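The Coat Rack Corner

Gallery – Kirker House, back room

The back room at Kirker House is where everyone leaves their things on the way in, and until January it had nowhere to leave them. Coats went over chairs, bags went on the floor and umbrellas went wherever they fell. Leilani Baptiste found a free-standing coat rack in the Gallagher sale rooms and paid 50 pounds for it, delivery included. It has been in use ever since.

This page is part of the set we are putting together on the rooms of the house, one page to a room. The hall and the kitchen are already up. The back room has fewer pictures than the others, so the notes run a bit longer.

The rack is wood, with a single upright, pegs set at an angle and four feet at the bottom. We looked at wall hooks first. Denier quoted us 600 for a fitted rail with a shelf over it, which was more than we had set aside for the whole room, and it would have meant drilling into a wall that had only just been painted. A free-standing rack can be moved when the floor is needed.
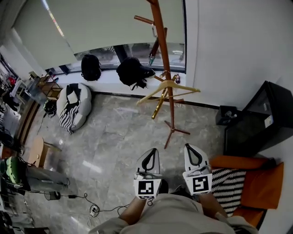 The rack in the middle of the room, with an umbrella and wooden hangers on it. Backpacks on the window sill, bean bag against the wall.

The sill has turned into a second shelf. It is wide enough for most bags and people like being able to see theirs. The only trouble is the blinds, which have to stop above whatever has been put there. Please don't pull them down onto a bag, as the bottom bar bends.

The bean bag came from Dolores Sorensen, along with a sack of spare filling that we have not needed yet. The striped cloth over it goes in the wash with the tea towels. Helmets can go on the floor beside it if the shelves are full.

The shelving on that side is for things that stay in the room. Anything left on it for more than 5 weeks goes into the lost property box in the hall, apart from tools, which go back to the cupboard. 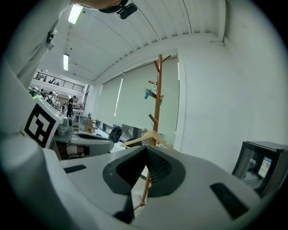

Hangers were the next job. The rack came with none, and coats hung by the collar slid off the pegs or pulled out of shape. We bought a few wooden ones from Nerneo and kept to the plain sort, as the padded ones are too thick to sit well on a short peg. The pale hanger on the rack takes up a fair width with its arms out to both sides, so it helps to keep the heavy coats low and use the upper branches for small things, like the teal-blue clip up there. Scarves are fine at the top as well.

A few notes for anyone buying something similar:

Check the feet on a hard floor. Ours is tiled, and we stuck felt pads under all of them in the first week.

Load both sides. With winter coats all on one side the rack leans, and it will go over if someone catches it with a bag.

Measure the ceiling before you buy. A tall rack has to be tipped to get it through a door and then stood up again – ours took two of us.

The wood has had one coat of wax, applied with an old sock. A 100 ml tin did the rack with plenty left over for the shelves. The next page in the set will be the stairs and landing.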